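Household Swaps List – Archive
Posted in: Around the House / Kitchen & Mugs
May, 9:40 p.m.
By Halina Krajewska

Re: Re: Tennis balls for tea stains (and the mug question)

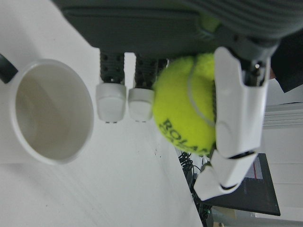 White mug with the black handle, and the tennis ball.

Oliwia, I read your message twice and I still don't buy it. Quoting it so people who joined this month can follow:

> On the tea stain thread, Oliwia Sikora wrote:
> I swear by an old tennis ball for mugs. Cut a cross in it, push it
> over the end of a wooden spoon, dip in baking soda and twist it
> around inside the cup. The felt gets into the curve at the bottom
> where a sponge won't. My Rostelow mugs had three years of tea in
> them and came up like new. It won't scratch, I've done it 100 times.
> Also good for scuffs on the kitchen floor.

Floor scuffs, fine. I've done that one myself and it works on vinyl. The mug part is where you lose me.

First, the baking soda is doing the job. Put baking soda on a damp rag, or on your finger, and you'll get the same brown line off in the same half minute. I did two of my Szabo cups last night, one with a rag and one with the ball, and I couldn't have told you afterward which was which.

Second, felt holds on to grit. A ball that has been on a court or in the yard has sand down in the fuzz, and you can't rinse it all out. You say it won't scratch. Waldemar said the same about the melamine sponge and then wrote to us about the dull patch on his teapot. If you must do it, use a ball that has never been outside.

Third, the fuzz comes off. I found yellow-green fluff in the sink strainer and one bit stuck under the rim.

The mug in the picture is a plain white one, clean and pale inside, and I'd like to keep it that way. It won't be getting the ball. Look at the handle too. Stanisława asked whether a black handle on a white mug fades in the dishwasher, and I don't have a good answer. The Drirkska set my sister had went chalky on the handles, but she ran it on the hottest cycle every night – so that may say more about her than about the mugs.

Miłosz, you offered to bring 33 old balls from the club to the next swap. Please don't bring all of them. A few for chair legs would be plenty, and I'll take four for the kitchen stools.

If anybody has tried the ball on one half of a stained cup and a rag on the other half, same soda, same cup, write in and I'll read it. Until then I'm staying with the rag.

Halina

List message 231 | Contact the list owner | Back to top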